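3.2 Sequencing in the Vastau edition

The second printing of Vastau carries 32 plates, of which 14 show a road surface and 12 an interior. Plates were coded by subject and by position relative to the gutter. Where a plate runs across both pages, it was coded once, under the left-hand page number. Captions were excluded because the Carulness printing moves them to an appendix.

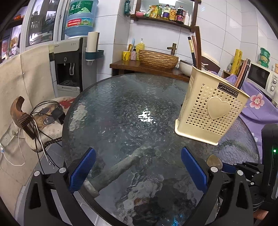 Figure 3. Table with utensil basket and chopsticks.

3.3 Coding of interiors

Interiors were assigned to one of three classes: domestic, commercial or vehicle. Disagreements between coders were settled by returning to the printed copy, as the colour in the Morsy scans is shifted toward grey. Domestic plates cluster in the final third of the book, after the last of the highway pictures. The Cistis monograph spreads them evenly, and its text refers to them by page. We therefore treat placement as an editorial variable and report it separately from subject in Section 4.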